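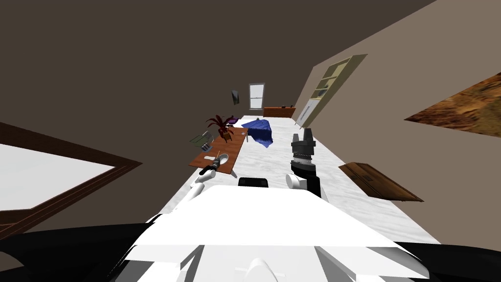 **Why does my Cundby arm let go of things when it loses power?**

The original gripper uses motor current to hold its fingers closed, so when the current stops, the grip fades and whatever is between the fingers can slide out. The Kadis holding brake adds a mechanical catch that keeps the fingers where they were until you release them by hand.

# Kadis Holding Brake for Cundby Two-Arm Home Robots

We've been making small parts for the Cundby at Kiltia since the first ones shipped, and we'd love to tell you this one came out of a bright idea on a quiet afternoon. It came out of a dropped casserole dish. In January Clyde Marchetti wrote to us after a breaker tripped in his kitchen with the robot halfway between the counter and the table. The arms stayed up, as they should (the shoulder and elbow joints have had brakes from the start), but the right gripper slowly opened and the dish went down on the tile. He was standing well back, thank goodness, and he was very nice about it.

We checked the service records and found 142 grippers built with the same finger drive. If yours is one of them, the brake is free, and so is the postage.

## Is mine affected?

Look at the label inside the battery door. Grippers marked revision 3 need the brake. Later ones have it built in, and there's nothing for you to do except enjoy them. If the label has rubbed off (they do, especially if you wipe the robot down as often as we do), send us the serial number from the base and Reiko Hamada will look it up for you.

Until the brake is fitted, please don't have the robot carry glass, hot food, knives or anything heavier than a paperback, and keep children and pets out from under the arms.

## What's in the box

- 2 brake modules, marked L and R
- 6 screws, plus a spare
- 1 hex key
- 1 release pin on a cord
- Printed instructions in large type

## Fitting

Most people manage it in an evening with a cup of tea nearby. Park the robot, lower both arms, switch off at the base and take out the battery. The module slides in behind the fingers and only goes one way around, so if you find yourself pushing hard, stop and turn it over. Do both sides before you put the battery back. A robot with one brake fitted will refuse to start and show error 13, and that's normal.

## Try it in the simulator first

Toshiko Maruyama built a practice home for the updated software, and you're very welcome to use it. It has a pale marble floor, a wooden table with a small white bowl set near its edge, and a dark blue cloth in a heap on the floor farther back — good things to pick up while you get used to how the fingers behave. Choose "Cut power" from the test menu at any point and watch the grip. With the brake option off, you'll see the old fault clearly enough.

## A known limit

The brake holds the fingers still. It can't rescue a poor grip, and a wet plate held by its rim may still slip. Shinji Hattori at our Ichikawa workshop is testing softer finger pads, and we'll add them to this page when he's happy with them.

## Ordering

Owners of revision 3 grippers can request the kit through the service form. Everyone else can buy it as a spare. Questions go to Nuala Kavanagh on the service desk, who fitted the brake to our own demo robot and knows where the fiddly bits are.

Page updated March 16, 2023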